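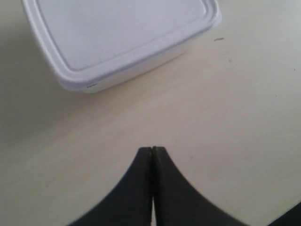 Handout 4, page 33

Filed under: Course Notes > Home Food Keeping

Search this site... Go

Leftovers and the Pantry Shelf: notes to go with our fourth evening

Welcome back, everybody, and thank you for bringing so many good questions last time (I had to go home and look two of them up!). Tonight we stay with cooked food and how to put it away, which sounds like a small subject until you start asking people how they do it at home.

The main rule is two hours. Cooked food goes into the refrigerator within two hours of coming off the heat, and within one hour if the kitchen is over 90 degrees. Your refrigerator should sit at 40 degrees or a little below. A big pot of soup cools terribly slowly in the middle, so please divide it up into shallow containers, two inches deep or less.

Plastic food containers are fine for most of this, as long as the lid still closes snugly. Write the date on a bit of tape. My own mother never labeled a thing in her life, and we ate some very mysterious stews.

Cooked rice, soups, and most meats: three to four days. For the freezer, leave half an inch of room at the top, more for soup, as liquids swell when they freeze.

For next time: keep a list of what you throw out between now and then, and read the Flindimari booklet up to the part on dry beans.

Comments (3)

Tuấn Đặng: Does the two hours start when I turn off the stove or when we sit down to eat? We are slow eaters.

Teodor Berge: When it comes off the heat, Tuấn. I asked the same thing in May.

mendes_kitchen: My list is already a page long, mostly cilantro.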